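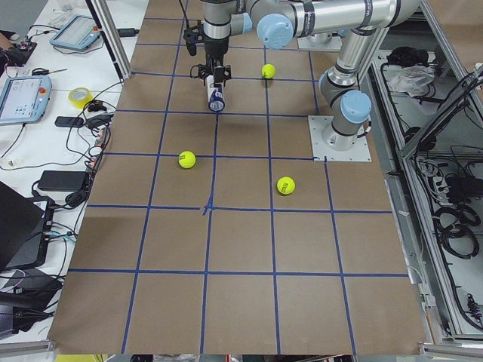

A wet afternoon at the Odholm Trade Fair

Posted in August by Treloar

I went to Odholm for the paper hall. People go to Odholm for the boats, or the cheese, and my wife thought I was going for the cheese, so I bought some on the way out.

The fair fills the old ferry sheds, and the paper people get Shed 9, which is the one with the roof trouble. You would think somebody might have put the paper under the good roof and the boats under the bad one. Buckets had been set out between the stands, and by mid-afternoon the buckets were the best attended exhibit.

Jostora had the biggest stand and the smallest biscuits. They make wrapping paper for shops, the plain brown sort, and have recently discovered that if you call it "heritage" you can sell it by the sheet. I was handed a sample book with 4 browns in it. I have looked at it in several lights since and I make it two. Still, it folds beautifully, and I stood there folding it until a man needed the table.

Across the aisle was Sulley, a much older firm with a much worse carpet. They had brought a guillotine from 1888 (the banner said 1,888, comma and all, and I hadn't the heart) and were trimming bookmarks on it for anyone who queued. The queue was long and smelt of anoraks. I got mine slightly crooked and wouldn't swap it.

The talk on recycled pulp was at three and ran until the speaker's slides gave out. He told us his mill gets through roughly 2,000 bales in a good month, then declined to say when the last good month had been.

Tea was in Shed 4. Take a flask. The car park is free if you arrive before ten and a field if you don't.

Comments

inkyfingers: The carpet was there in my day as well. Did they still have the marbling woman by the door?

Treloar: Moved to the boats. Drier.

pulpit62: Which cheese?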